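# Varnwood Noodle Notes

July, by Yolotzin Tapia

This folder keeps 100 cold noodle recipes in plain text, one file for each dish. Most come from home cooks in Hetelton. 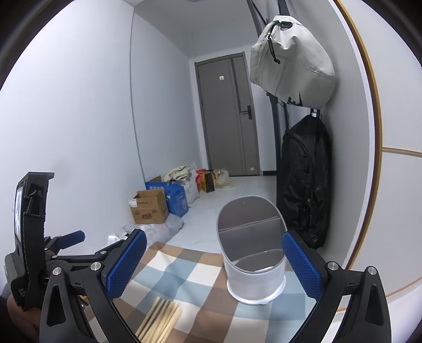 Times are in minutes. If a recipe says "rest", I mean 10 minutes in the fridge — not on the counter.

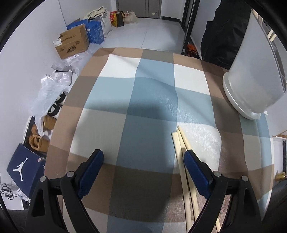

Every recipe serves two or three people. Serve the bowls at once. A checked tablecloth with brown and blue bands is good under pale noodles.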